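Community > Backyard Poultry > Turkeys

Search questions...

Filed under: 4-H and youth projects, showing birds

How do I get a tom to stay on the judging table?

My daughter is showing a Bronze tom for the first time in January and he will not hold still up there. He's fine in the pen, he'll eat out of her hand, he even lets her wipe his feet. Put him on a table and he's off it in four seconds flat. He weighs 31 pounds so when he decides to leave, he leaves, and she's not a big kid.

We've been practicing in the kitchen after supper, on the old table from my mother-in-law. Is that too slick for him? I also have a halter thing from Woltimel that I haven't dared try.

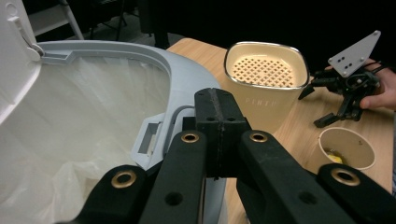 Table and trash can

Any ideas welcome, she's pretty discouraged!

Asked by Sze-wing Lo, Saturday, September 28, 2019

2 answers

Kobe Goossens
Put a rubber bath mat down, first thing. Turkeys hate feeling their feet slide and a bare tabletop is the worst. Then start low — we used a hay bale for two weeks before ours ever saw a table. Have her keep one hand flat on his back and feed him black oil sunflower seeds with the other, a minute or so at a time, and she should be the one to lift him off before he gets antsy. If he jumps, no treat, just put him back up and try for a few seconds. I'd leave the halter in the bag. Also get some strangers over to stand around and talk, the noise at a fair is what got my son's bird.

Dewulf
what he said about the mat. some toms are just jumpy tho, my sister's never did learn and she placed anyway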